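Usero Lane and Access Road Association
Minutes of the General Meeting, September
Held in the Letard Hall meeting room, 7.00 pm

Attendance: 30 members present in person, four by proxy. The quorum was met and the Chair declared the meeting open.

1. Minutes of the previous meeting
Accepted as circulated, with one correction. Under item 5, "Carhuamaca Street" should read "Carhuamaca Lane". The Secretary will amend the file copy.

2. Correspondence
A letter was received from Celex, the paving contractor, confirming that its quotation stands until the end of the financial year. Noted.

3. Condition of the roadway
The Works Officer reported on the two sections under the Association's care. The concrete lane is flat and smooth, with some darker blotches and scuffs on the surface. The asphalt section past the maroon building is worn, and the top layer has broken away in patches on the right-hand side. The left half is smoother. The Works Officer recommended that money be spent on the asphalt first.

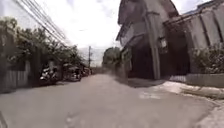
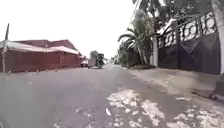

Concrete lane (first) and asphalt section (second).

Members discussed whether to patch or to resurface the full width. Several residents favoured patching before the wet season. Others considered that earlier patching had been poor value and asked that resurfacing be priced as well.

Moved and seconded: that Celex be asked to price both options, with patching not to exceed $2228. Carried, two against.

4. Parking
The Association's rule remains that motorcycles are to be kept to the margin of the lane, parallel to the roadway, so that delivery vehicles can pass. A proposal to paint marked bays was deferred – the Secretary is to find out first whether a permit is required.

5. Trees and overhead lines
It was agreed that foliage along the wall on the concrete lane be trimmed once a year. No member is to cut any branch near the power lines. Requests are to go to the Secretary in writing.

6. Levy
The annual levy was set at $40 per household, unchanged. Carried.

7. Other business
A member asked that the utility pole beside the maroon building be inspected, as it leans slightly. The Secretary will write to the network operator.

The meeting closed at 8.25 pm.

Action items
Secretary: correction to minutes, permit enquiry, letter about the pole.
Works Officer: both prices from Celex, tree trimming.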